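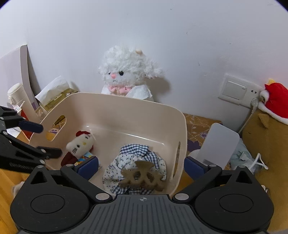

Lenuța Mihăilă
Topic helper, Cloth & Laundry

Help Boards > Cloth & Laundry > Musty smells

Musty smell in old fabric stuff from my aunt's house, what works??

Cleared out my aunt's place in Flalthorpe in January. Ended up with 2 big tubs of fabric things - cushion covers, scraps of gingham, scarves, handmade bits she sewed over the years. All of it smells like a cellar. Not mold that I can see, no spots or fuzz, just that old closet smell. Ran one load of the cover fabric with regular soap, hung it up inside, smelled fine for a day and then right back to musty. Also there are stuffed things I can't just throw in the washer, some are hand stitched and I don't know whats inside them. Do I use vinegar? Baking soda? Both? I don't want to ruin the colors. Washer is an old top loader if it matters. Kids are asking to use some of this so no harsh chemicals please. Thanks in advance

Lenuța Mihăilă

Vinegar first, soda later. Not together, they cancel each other out and you get salty water.

For the washable stuff: soak in cool water with a cup of plain white vinegar, an hour or so. Then wash normal, no softener. Softener coats the cloth and holds the smell in. Then dry it OUTSIDE, sun and wind if you have any. Your load came back musty most likely from hanging inside. If the room is damp you are just putting the smell back. Small load too, an old top loader won't rinse well when its stuffed full.

Check colors before any of this. Wet a white rag, press it on an inside seam for a minute. Color on the rag means wash it alone in cold and skip the long soak.

Stuffed toys and dolls, don't soak. Old filling can be anything, sawdust, nylons, wool scraps. Put them in a big bag with dry baking soda, shake gently, leave overnight, brush off outdoors with a soft brush. Repeat. Took me three rounds with a bear once. Ribbons come off first if they're only tied, they hold more smell than you'd think and they wash easy by hand.

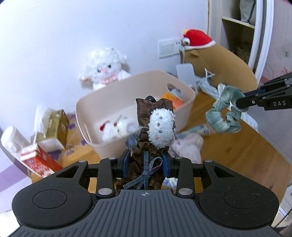
This page was last changed on 7/20/20

Forgot to say - wipe out the tubs too before anything goes back in. Plastic keeps a smell. Soap, water, then lids off for a few days.

Ramura

freezer. bag it, couple days, done. works on books too

Nuttall

Freezer didn't do a thing for mine, sorry. Kills bugs maybe, the smell came right back once it warmed up.

What did help was just air. I had about 80 old quilt squares from a yard sale, spread them on a drying rack on the porch, turned them over every morning. Took most of two weeks and I forgot them in the rain once, so start over on those. But no soaking and no faded colors. Slow though. If you need it fast do the vinegar thing.

Don't spray them with the scented stuff. You get musty plus flowers, much worse.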